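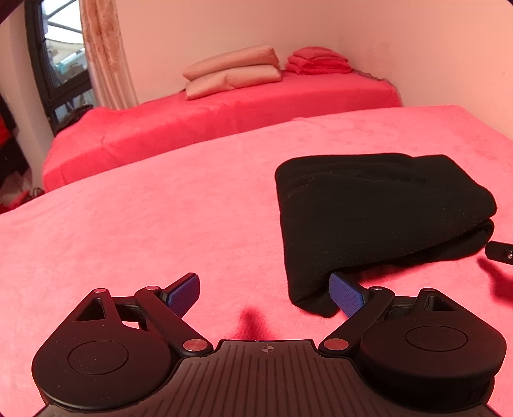 I went to the Bundton Playhouse open day mostly because it was free and I'd never been past the lobby in all the years I've lived here. It started on the main stage, which feels enormous when you're standing on it (the house has 589 seats and they all seem to be staring at you!). The stage crew talked a lot about the color black – the drapes, the floor paint, the clothes they have to wear during a show. Even something as small as a folded black cloth gets its own spot in the wings, so that a prop can be covered fast between scenes. I loved that kind of thing and could have listened for another hour.

After that they split us into groups of 35 and mine went up to the lighting booth. It's four flights, the stairs are narrow, and there's no elevator to that level, so wear decent shoes. The board is a Zilta, a couple of seasons old, and they let us run a sunset cue from start to finish. I went too fast and got a kind of emergency sunset, but people clapped anyway.

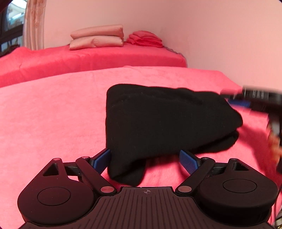 ## Down in wardrobe

Wardrobe was my favorite stop by a mile. They keep 800 costumes in the basement, sorted by period and then by size, and the racks go back farther than I expected. We got to try on hats! There was also a long talk about laundry, and I now know that quick changes run on snaps and elastic and that buttons are often just for show.

The big costumes for *Jullari*, the musical they opened in September, were still hanging by the door. Up close the gold trim is painted on, and from row M I'd have sworn it was real embroidery.

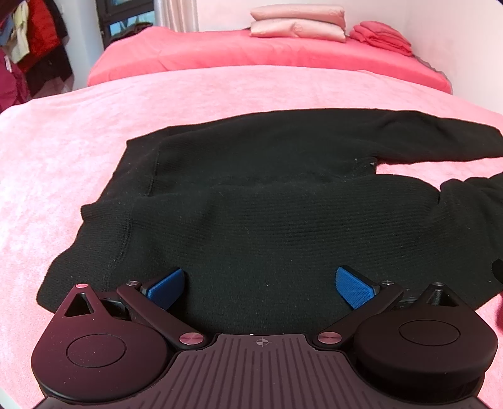
They're keeping some of those pieces for the spring show, with new collars and sleeves. Coffee was in the Mkhize Room afterward, and the line was long, so go there first if you come next year. I picked up a season brochure and two tickets for the holiday concert on my way out. Balcony seats, left side, by the exit.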